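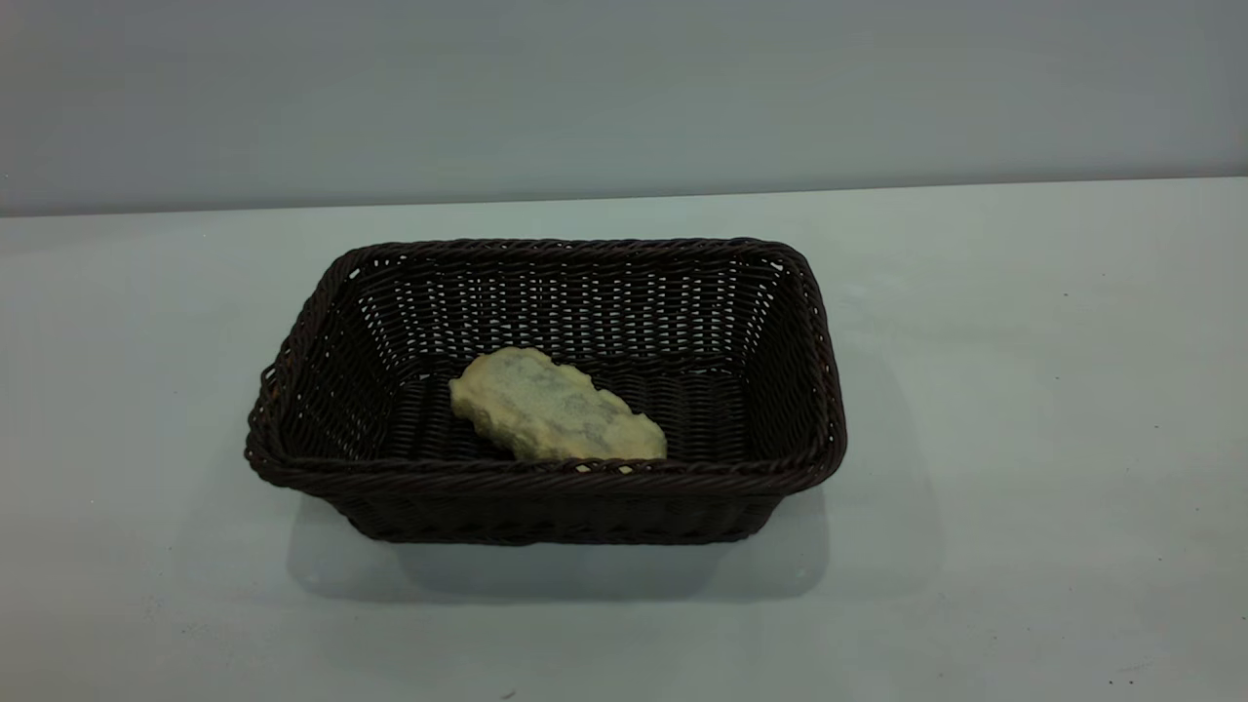
Dark woven basket with braided rim, on the table.

Search the Swai print room pages Go
By Aino Aaltonen, 2024-11-30

Yearly checklist – woodblock and broadsheet store, Nurkumness

Block shelves: PASS. All 24 cherry blocks are back in order, and the new labels are a joy to read! Key block 7 has a hairline crack along the grain – no printing from it until Mutua Owino has had a look.

Paper drawers: PASS WITH COMMENT. Drawer 4 sticks when the weather turns. The Edo fire bulletins in there are so lovely that I lost half a morning to them (look for the tiny ladder in the corner of the second sheet). Wax the runners.

Humidity dial: PASS. Steady all week, day and night.

Carving knives: FAIL. Two had no guards. Guards ordered from Jarniner; knives locked away until they come.

Hand press: PASS. Bed level, handle tight, and what a smooth pull it has now!

Fire exit: PASS. Clear, sign lit. Please keep the folding screens away from it on demonstration days.

Insect traps: PASS WITH COMMENT. One silverfish, by the sink. Swap all traps in March.

Light on displayed sheets: NOT CHECKED. Meter is away at Drident for repair. Blinds stay down for now.

This site uses cookies. Accept Settings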